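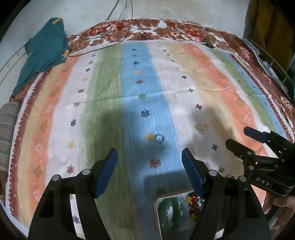 Call for participants: two-handed demonstrations with hand-held grippers, small household items

Pranda is recruiting home-based demonstrators for Niturar, a data collection project on two-handed handling of small objects. Demonstrators perform everyday tasks in their own homes while holding one gripper in each hand. The recordings are used to train control policies for two-arm robots at Sethi, the engineering partner on the project. Applications close on November 4, 2024. Collection begins in January.

The first round of Niturar covered kitchen tasks and folding. The round now open covers small items: jewelry, buttons, coins, keys, hair clips, pens and similar objects, handled on soft and patterned surfaces as well as on tables.

Nature of the work

A demonstrator works with a pair of hand-held grippers. Each gripper has two padded fingers that open and close with the hand, and each carries its own camera. Finger opening and gripper position are logged with the video. There is no robot in the home and nothing is driven remotely. All contact with the task objects during an episode is made through the gripper fingers, never with bare hands.

An episode is one complete performance of one task, from the start pose to the release of the last object. Episodes are recorded in blocks. A full block consists of 256 accepted episodes and may be spread over several days. The task card for each block gives the object types, the surface, the container and the permitted order of actions. Where the card leaves something open, the demonstrator chooses, and is expected to vary the choice between episodes.

Tasks in this round

Bangles and bracelets into an open box. Items are placed on a bed or a table and transferred to the box. Rigid bangles, flexible strands of beads and tangled groups are all included. Rings are handled one at a time. Transparent and translucent rings are a separate item on the card and should be recorded wherever the household has them.

Removal from the box. The same items are taken out and laid on the surface with visible space between them. A strand that snags on another item may be freed with the second gripper. It may not be shaken free.

Handover. One gripper picks up an item and passes it to the other above the surface. Both fingertips must be in view of at least one camera at the moment of transfer.

Coins and buttons from cloth. The item lies flat. Pinching up a fold of the fabric to raise the item is permitted on some cards and excluded on others.

Closing and opening small containers. Screw lids, snap lids and zippered pouches.

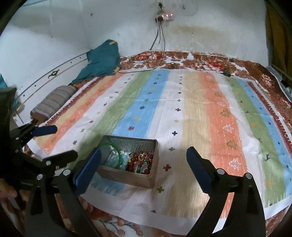

Home setup

Household surfaces are used as they are. Beds with printed sheets, quilts and striped covers are accepted, and striped or heavily patterned textiles are of particular use to Sethi because small clear objects are hard to locate against them. Plain surfaces are accepted in up to half of a block. The working area should be reachable from one standing or seated position without twisting.

Ordinary room lighting is sufficient. Direct sun across the work area is a common reason for rejection, as is a ceiling fan that produces a moving shadow. A shadow from the gripper itself is acceptable. Pillows, bedding, cables and household items around the edge of the work area may stay where they are unless they could catch on a gripper.

Faces, identity documents, screens with readable content and addresses must be kept out of view. Other members of the household who may be heard or seen during a recording sign form B before the first session. Children under 18 may not be present in the room.

Demonstrators use their own task objects. Costume jewelry is suitable and is what most people use. Items of significant value should not be used: Pranda does not insure task objects, and the fingertip pads can mark soft metal and pull thread.

Quality requirements

Episodes are reviewed by Asport, which handles annotation. Rejected episodes are returned with a code and may be repeated. The codes most often issued in the first round were the following.

R1: bare hand touches a task object during the episode.
R2: gripper pushed past the grasp point and then corrected outside camera view.
R4: start pose not held for the full interval.
R7: object layout identical to the previous episode.
R9: gripper tracking lost, usually after a fast wrist rotation or with a camera facing a blank wall.

A dropped object is no ground for rejection if the demonstrator picks it up again with a gripper and completes the task. Such episodes are marked "recovery" on the log and are paid at the same rate. Deliberate drops are not wanted.

Movements should be made at a steady pace, slower than normal household speed but without stopping. In the first round, demonstrators who had practiced for one afternoon generally reached acceptable consistency. A practice block is included in onboarding and is paid in full regardless of the number of episodes accepted.

Who may apply

Applicants must be 18 or older, have use of both hands, and be able to grip and release a spring-loaded handle repeatedly for up to 20 minutes between breaks. Normal or corrected vision is required. Left-handed applicants are encouraged to apply; the first round was heavily right-handed.

No background in robotics is needed. Applicants should be able to follow a written task card, keep a simple log and upload files over a home connection. Upload takes place after each session and can run overnight.

People with a diagnosed repetitive strain injury of the hand, wrist or forearm are excluded from this round. Anyone who develops pain during the work is to stop recording and report it. Payment for the current block is then made for the episodes already accepted, with no penalty for the unfinished part.

Time and payment

The expected load is five sessions a week, scheduled by the demonstrator. Sessions may be split. Payment is made per accepted episode at the rate for the task group, with a flat amount for onboarding. The rate sheet for the applicant's region is sent with the confirmation of receipt, before any commitment is made. Equipment is loaned, shipped both ways at Pranda's expense, and remains the property of Pranda. Spare fingertip pads are included in the case and should be replaced when the surface is smooth to the touch.

The contract covers one block and may be extended by agreement. The first round closed with 276 demonstrators and more than 502 hours of accepted recordings. The present round is of similar size, and places are assigned by region and by the range of surfaces and objects described in the application.

How to apply

Complete the form on the Niturar participant page and attach:

a short statement of availability;
a list of the small items you would use, by type;
two photographs of the proposed work area, taken from standing height, without people in view;
hand dominance and, if known, glove size.

Shortlisted applicants take part in a video call in which they are asked to move several small objects with kitchen tongs, one pair in each hand. The call is not recorded. Offers are sent with the loan agreement, form A (consent to recording) and form B.

Consent may be withdrawn at any time before a block is passed to Asport for annotation. After that point, recordings can still be removed from future releases on written request, but not from policies already trained.

Questions on eligibility, the loan agreement or the task cards should be addressed to Arsalan Jadoon, demonstrator coordination, through the contact form on the same page. Please select "Niturar, small items" as the subject. Applications for the kitchen tasks are closed and will not be carried over.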